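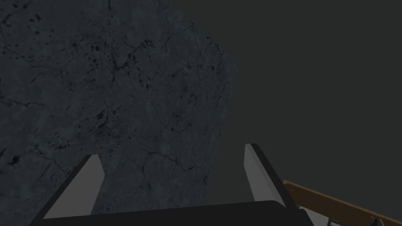 March 2, 2023. Slate glaze again, and I think we're finally onto it! Batch 23 came out of the kiln this morning with the blue-grey I've been chasing since September. Look at the stone for what I'm after: cool grey, fine dark cracks branching all over, little black pits and speckles. Our speckle is still too even, but the colour is so close. Kazue Kaneko reckons the iron is ground too fine, so next time I'll sieve it coarser and toss it on by hand.

Recipe as for 22, plus 6 g of the Clarley ash. Total dry weight 1137 g, water by feel (bad habit, I know). 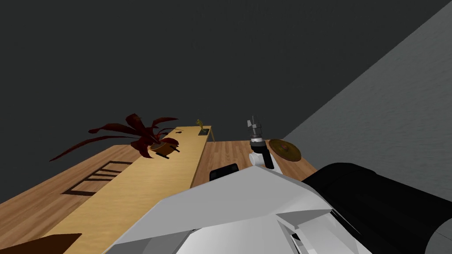

Long pale counter, plank surface underneath.

Test tiles 1 to 4 crawled at the rim. Tile 5 is gorgeous. The
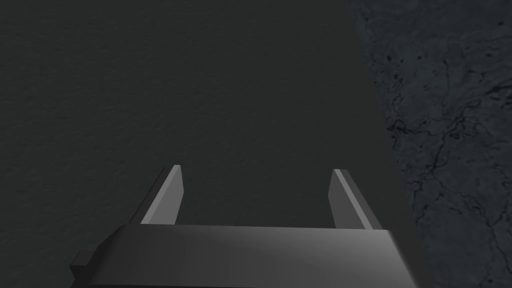
rest are somewhere in between, with a lovely soft break over the throwing lines where the glaze went on thin. Kittipong wants it on the Nông bowls straight away. I'd like one more firing first, slower cooling, same shelf.

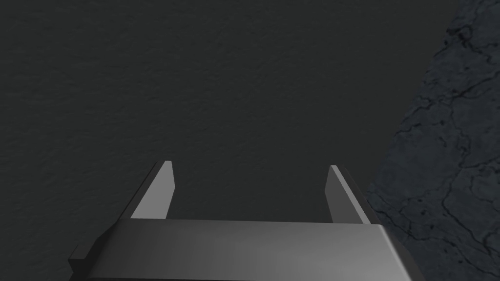
TO DO
Order more ash. Coarser iron, two grades. Ask Kittipong Kaewkla for his cooling notes from the Liltton kiln. Relabel the buckets, 22 and 23 look identical when stirred!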